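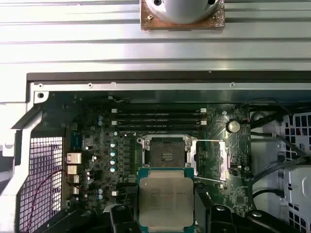 Week 7 handout – heat and how to get rid of it

Read before the session, bring it with you. Notes are short because we lost time last week on units. Sorry about that.

Starting point. Heat goes from hot to cold, always, unless you do work to push it the other way (fridge, heat pump – week 9). Three routes: conduction, convection, radiation. You did this at school. We need it with numbers now.

Conduction first. Rate depends on area, thickness, temperature difference, and the material. Double the area, double the rate. Double the thickness, half the rate. Thats nearly the whole of Fourier's law for a flat slab, and the flat slab gets you a long way. Copper very good, aluminium good, steel so-so, glass poor, still air awful. Still air being awful is why jumpers work. 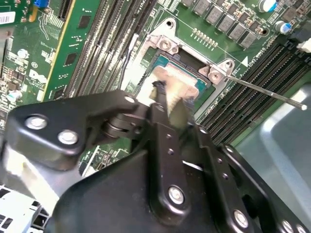

Reading time: 3 minutes

Contact between surfaces. Two flat bits of metal pressed together are not really touching, only at the high spots. Rest is trapped air, see above. So we put paste in the gap. Paste is a worse conductor than the metal but far better than air. Thin layer. People use too much and then wonder.

In the sums, treat the joint as its own resistance and add it on. Resistances in series add up, same as in circuits:

total = slab + joint + surface to air

Usually one of these is much bigger than the others. Find it first. No point polishing the slab if the surface to air term is ten times the size.

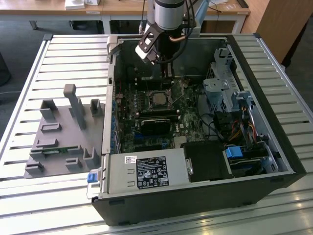

That last term is convection, and it's the messy one. Still room air, you get a small coefficient. Blow on it and it goes up a lot, but not in step with the fan speed, so don't assume twice the fan is twice the cooling. Fins help by adding area. Fins too close together choke the flow – look at an old radiator at home, the gaps are wide for a reason.

Worked one, the Doltau boiler house wall. Inside face 100 degrees, ouside 7. Drop across the wall is 93. Measured loss 162 watts. So resistance is 93 divided by 162, call it 0.57 degrees per watt. Check the units every time.

Now add a layer of board with the same resistance again. Same two temperatures. Loss halves, 81 watts. Try it with two layers yourselves.

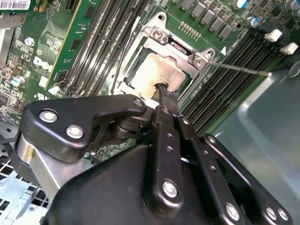
L. Daneshvar

Radiation, briefly. Goes with the fourth power of absolute temperature, so kelvin, NOT celsius. Most marks lost in January were lost right there. At room temperature you can often lump it in with convection. In a furnace you can't. Shiny surfaces radiate poorly, matt ones well, colour to the eye matters less than people think.

Steady state versus warming up: everything above is steady. For warming up you need heat capacity as well, next handout.

To do:
Brerkel sheet, all of part A, first half of part B
Redo the wall with the outside at 3 degrees, same resistance
Read the Prokus chapter on fins, skip the derivation

Bring a calculator, phones don't count in the test.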